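Print this page | E-mail this page

Pre-run checklist: planner and controller, simulated tabletop cell
Mulik manipulation stack, bedroom scene set. Checked by Oleksandra Demchenko, April 15, 2022 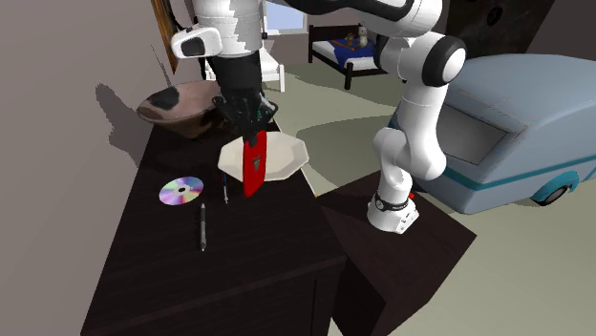
Work through the items in order before any batch of 40 episodes or more. Write the result next to each item. A fail on 1 to 4 stops the batch.

1. Scene seed fixed and written to the run log.
PASS. Seed 439.

2. Joint limits in the planner match those in the controller.
PASS. They differed in February after the arm model was updated. Both now read one file.

3. Control loop holds 1000 Hz with rendering on.
PASS on the Letari workstation. Not tested on the laptops.

4. Collision meshes loaded for table, pedestal and everything on the table.
FAIL, then PASS. The plate had a round mesh and it needs the eight-sided one. With the round mesh the planner let held objects pass too close to the rim. Mesh replaced, planner restarted.

5. Held object attached to the gripper in the planning scene.
PASS. Check this after every grasp, including regrasps. The long red object hangs well below the fingers, so a missing attachment shows up as contact with the plate.

6. Perception labels reviewed for thin and shiny items.
COMMENT. The disc changes colour with the viewing angle and its label drops out. Pen is fine. Leave the confidence threshold alone until Nwachukwu has the new weights.

7. Release height set above the target, in metres.
PASS. Somebody had entered centimetres in the template. Template corrected.

8. Stop command halts the arm mid-trajectory and clears the queue.
PASS. Queue was empty after the stop, 104 waypoints discarded.

9. Logs copied to the Skiletti share.
Not done. Share was full.

Outstanding: item 9, and item 3 on laptops. Item 4 to be repeated whenever the plate asset changes.

Comments (2)

Uriel Domínguez wrote:
On item 5, does the attachment survive a planner restart? I lost it twice last week and had to grasp again.

Oleksandra Demchenko wrote:
No, it doesn't. Restart with the gripper empty. I'll add a line to item 4.

Contact | Copyright Mulik 2022 | Back to top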